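Handout 7: The slip that logged as a success

The Colville bench run is our case for this session. The controller closed the fingers, read the motor current, and wrote "held" in the log. Of 30 entries marked that way, 3 were drops. I don't trust a flag that only means the motor stopped — neither should you. Start with the clear tub of floss picks, where a stiff wall and a flexing one may give much the same current.

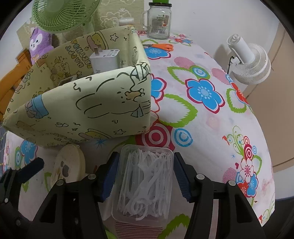
Kaede Nakajima objects that current is fine if you sample it again after the lift. Maybe. Rankin tried that in August and still missed slow slips.

Thin objects are worse. The closing gap is small, so a zero error of a millimeter looks like a grip.

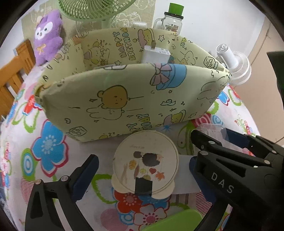 Fig. 2. Round card held upright between the pads.

For next time: write down what "held" would have to measure.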